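Nakier benchtop arm, trial unit - pre-use safety checklist, with my comments

Filled in by Mafalda Macedo for the teaching lab at Irkby. Trial arranged through Cukel. Copies to Riku Kamata and Hongmei Tian.

Right, so I've gone through the supplier's checklist line by line and typed my notes under each item as I went. Sorry in advance, I ramble. OK means I'd sign it today, FIX means I won't sign it until somebody does something, and ASK means it goes back to Aiguo Dong at Cukel.

1. Base and mounting
Base bolted down, all bolts present - OK
Bolts tight - OK
The bench doesn't rock either, which I checked by leaning on it like an idiot.

2. Power and cabling
Mains lead undamaged, tagged - OK
Lead clear of walkway - FIX
It runs straight past the spot where everyone stands to watch! Riku has a cable cover in the storeroom and says we can have it.
Controller vents clear - OK

3. Emergency stop
Button reachable from the operator's side - OK
Button reachable from the other side - FIX
There's only the one, and if you're round the back changing samples you'd have to lean across the arm to hit it. The quote lists a second button as an extra at $730. I'd pay it, and I've told Hongmei so.
Stop tested with arm moving - OK
Tested at 60 per cent speed and again at 100. It pulled up quickly both times and stayed put until I reset it, and the reset didn't start it moving again by itself (I was watching for that).

4. Guarding and work area
Back and side walls fixed - OK
Bench surface clean and wiped down - OK
Nothing stored within reach of the arm apart from the job - OK
I'd still like a line of coloured tape on the bench showing how far the gripper can reach. The manual has a drawing, but no student is going to stop and open the manual.

5. Gripper and fingers

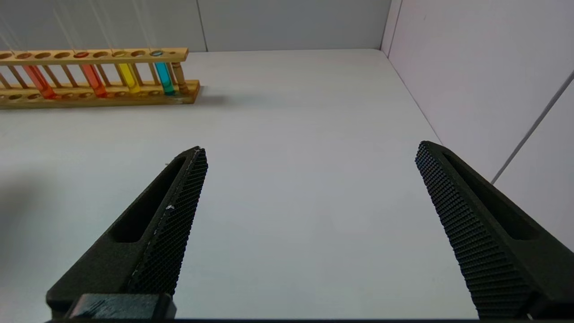
Irkby, May
The fingers got more of my time than anything else on the list, so bear with me.

Fingers firmly seated in their brackets - OK
Gave each one a good wiggle with the power off.
Finger bodies free of cracks - OK
They look 3D-printed to me, so I went over them with a torch, paying most attention to the slots. Aiguo Dong is sending the print files with the spares, which is a nice touch - we could run off our own.
Grip pads clean and not worn - ASK
The crosshatch is still nice and crisp, but there's a little white speck about halfway along the left pad. Could be dust, could be the pad starting to wear. I'd like to know what a worn pad looks like before I'm the one deciding.
Jaws open fully with nothing held - OK
Grip force set for glass - ASK
The setting on the screen is just a number from the factory. What does it mean for a thin tube?

6. Samples and rack
Rack stable on the bench - OK
Lovely old-fashioned wooden thing with a turned post on the end. I'm fond of it, but it isn't fixed down, so I've asked for a couple of locating blocks all the same.
Tubes upright and seated - FIX
The orange one has a bit of a lean on it. The yellow and the blue-green don't bother me. A person would just adjust their hand, but I don't want to assume the arm will, so straighten every tube before you press start, please.
Contents known and labelled on the run sheet - OK
Coloured water only for the whole trial. Aiguo Yao mixed it and wrote it up.
Spill tray and glass bin handy - FIX
We have the bin. No tray yet.

7. People
Operators briefed - FIX
Two of us have done it. Riku hasn't and neither has Hongmei, and she wants to show it off on Saturday, so that needs sorting first.
Long hair, lanyards and loose sleeves dealt with - OK
Eye protection on whenever there's glass in the rack - OK

Overall: supervised use only until the FIX items are done. I do like it, for what that's worth! It's quiet and the software is friendlier than the Papadopoulos one we looked at before. Send me the answers on the pads and the grip force and I'll redo section 5 the same day.

M. Macedo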